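Grutach Tenants' Group Questions "Paperless" Billing Plan at Bedlow Court

January 20, 2025
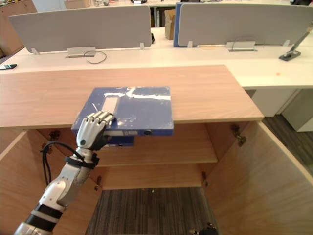 Paper statements to end under Balaskas plan

GRUTACH — The Grutach Tenants' Group today asked Balaskas Property Services to put its new billing plan on hold until renters at Bedlow Court have seen the full terms in writing.

Balaskas, which manages the complex for its owner, told renters in a short letter this month that paper statements will stop and that all charges, receipts and repair requests will move to an online account called Prerside. The letter calls the change "a simpler, greener way to rent." It runs to one page and says very little about how any of this would work.

The Group is not against online billing. Many of its members pay their phone and power bills that way and have no wish to go back to checks and stamps. Its doubts are about this plan, and about how much renters are being asked to take on trust.

What the letter promises

According to Balaskas, Prerside will give every household "instant access to its complete rental history." The Group would like to know what "complete" means. When a member called the office to ask, she was told that the account would show the last 2 years of payments. Anything older would be "available on request." The office could not say who would handle those requests, how long an answer would take or whether there would be a charge for copies.

Plenty of households at Bedlow Court have lived there a lot longer than that. Some have deposits that were paid to an earlier manager, with a typed receipt as the only proof. The Group has asked Balaskas three times whether those receipts will be copied into the new system before the old files go into storage. It has received two replies. One thanked members for their interest. The other included a link to the Prerside sign-up page.

The cost of going paperless

The letter also says that renters who still want a mailed statement may have one "for a modest fee." No amount is given. Balaskas says the savings from the switch will be "passed along to the community," and again gives no amount. The Group notes that a landlord who saves money on printing and then charges for printing has found a good way to come out ahead twice, and it would be glad to be shown that this is a misreading.

There are around 800 apartments at Bedlow Court. In its own door-to-door survey, the Group found that a good number of older renters share one email address with a son or daughter, or have none at all. Balaskas has said that help will be on hand in the leasing office. The leasing office is open on weekday mornings, when most working renters are at work.

Late fees are another worry. Under the current lease, a late fee can be charged only after a written notice has been delivered. The Prerside terms of use, which members found at the bottom of the sign-up page, say that a notice counts as delivered once it is posted to the account, whether or not anyone has logged in. That is a real change to the lease — and the letter does not mention it.

What the Group is asking for

The Group wants Balaskas to mail every household a full copy of its payment and deposit record before the switch, free of charge. It wants mailed statements to stay free for any renter who asks for them. It also wants a plain answer on late notices, signed by someone at the company with the power to give one.

Until then, the Group is telling members to hold on to every receipt, lease page and repair slip they have, and to keep paying rent on time in the usual way. Members who have already signed up for Prerside should print or save their account page at the end of each month.

An open meeting will be held in the community room at Bedlow Court, Building 2, before the end of January. Balaskas has been invited and has not yet said whether it will send anyone.

About the Grutach Tenants' Group

The Grutach Tenants' Group is an unpaid association of renters with 995 members. It takes no money from landlords, management firms or software companies.

Press questions may be left in writing at the Group's mailbox in the Building 2 lobby, Bedlow Court, Grutach.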